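Section 4: Washing, Checking and Storing Your Containers

Welcome back, and thank you for sticking with us this far! By now your Midmont pantry set is out of its carton and sorted by size, so let's get everything good and ready for flour, rice, beans and whatever else you like to keep on hand (in our house it's an alarming amount of oatmeal).

Give yourself a clear stretch of table and a good light before you begin.

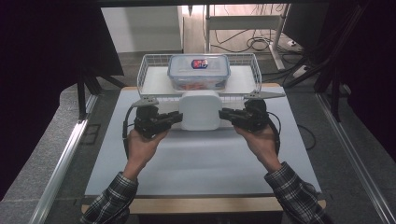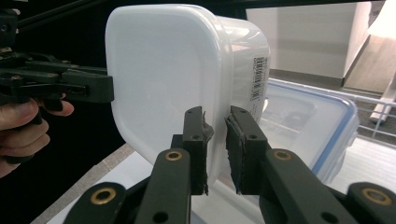
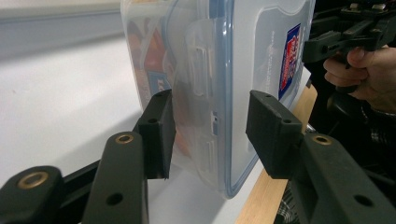

Plastic food containers: a white one in the second picture, a clear one in the third.

Before first use

1. Take the lid off every container and set each lid next to its own base. The 660 ml and 979 ml bases look like cousins, but their lids don't swap.

2. Peel off any paper stickers. If one leaves a gummy patch behind, rub in a little cooking oil with your fingertip, wait a few minutes, and wipe it away with a warm, soapy cloth.

3. Ease the seal out of the lid with the handle of a teaspoon. Start at a corner and go slowly, it will come.

CAUTION: Never use a knife or a skewer on the seal. A nick you can hardly see will let in damp air, and pantry moths too.

4. Wash lids, bases and seals by hand in warm water with a drop of dish soap. Rinse well.

5. Let everything air-dry upside down on a rack overnight. Seals hold water in the groove far longer than you'd expect, so give them a gentle squeeze in a dish towel first.

6. Press each seal back into its groove, corners first and then the long sides.

Checking the fit

Fill a container halfway with cold water, close it, and tip it over the sink for a slow count of ten. A drip nearly always means the seal has twisted at a corner, so take it out and seat it again. If it still drips after a second try, write to Bjartur Stougaard at our Urham workshop and he'll send you a new seal (part 441).

Filling and stacking

Leave a finger's width of space at the top. Wipe crumbs off the rim before closing, especially after brown sugar, which gets everywhere! Stack no more than 4 high, with the heaviest at the bottom.

NOTE: Let cooked food cool before you put the lid on. Trapped steam can pull the lid down so tightly that it's a real struggle to open.

CAUTION: These containers are not meant for the oven or the broiler. For the microwave, take the lid off completely.

Labels and the Flellitz shelf rack are covered in Section 5.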